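Neslow oil and vinegar pourer set – 3 months in

Rating: 4 out of 5
Reviewed by Triin Juška

Bought these in January after the old glass cruet went on the floor. Tiles, oil, dog, you can imagine. So three months of daily use, we cook every night and eat a lot of salad.

What you get: two pourer tops, two little caps on a strap, a funnel and a tiny brush. No bottles. Read the listing twice because I didn't and Bleddyn next door didn't either. You use your own bottles. They fit most wine-type necks, and the rubber part is ribbed so there's some give. Didn't fit the square bottle my brother in law Edgars gave us, too wide. Fit everything else I tried.

Pouring. This is the good part. Thin steady stream, stops when you tip it back. The old cruet always ran a line down the side and left a ring on the shelf. With the Neslow I get maybe a drop on the lip, wipe it with a finger, done. Oil comes out slower than vinegar obviously. For frying it's a bit TOO slow, I stand there holding it over the pan like a fool. For dressing it's perfect.

Vinegar side – less happy. The cap doesn't seal that tight and if you leave balsamic for a week it goes sticky in the spout. Then it spits sideways. Got my sleeve twice. Warm water and the brush sorts it but you have to remember. I do it Tuesday nights now with the coffee machine.

Compared to the Ferunora ones I had before the cruet: the Ferunora had a metal flap that opened by itself when you tipped, nice idea, rusted at the hinge. Also dripped. Neslow has no flap, just the cap you flick off with a thumb, and the strap hasnt torn yet. I'd take the Neslow. My sister still swears by her Ferunora but she keeps it in a cupboard and uses it at Christmas.

Funnel is junk. Too wide at the bottom so it sits on top of the neck and wobbles. First refill I lost a good glug down the side of the bottle. Now I use the one from the jam kit. Brush is fine, bristles a bit soft.

Cleaning: says top rack of dishwasher. I did that with one and hand washed the other to see. Dishwasher one went slightly cloudy on the plastic bit. Still pours the same. Let them dry properly before you put them back in or you get water in your oil, learned that one the usual way.

Smell – no plastic smell, which I was worried about. Olive oil tastes like olive oil.

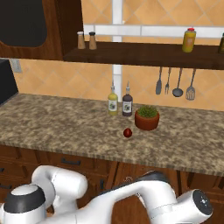
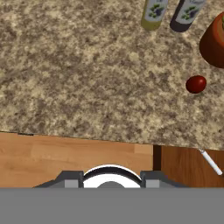

Labels, because someone asked under my last review. Get labels. With pourer tops on, every bottle in a kitchen looks the same from across the room and I have put vinegar in a hot pan, once, never again. Best are pale ones like the pair on the granite, same label on both, then let the color of what's inside tell you which is which. That only works in clear glass though. Mine are dark green so I wrote O and V on masking tape. Not pretty. Also keep the oil off the stove side of the counter, it goes off faster in the heat, I had a bottle turn on me in 28 days last summer and it was a decent one too.

Customer service: one of my straps came with a split in it. Wrote to them, somebody called Ivars answered next day and sent a new top, didn't want the old one back. Cant complain.

Would I buy again, yes. Would be five stars with a tighter vinegar cap and a funnel that works. If you fry a lot get something with a wider spout, or just do what my husband does and pull the whole top off.

Edit: the dishwasher one has now gone a bit loose in the neck. Still holds, but I'm hand washing both from here on.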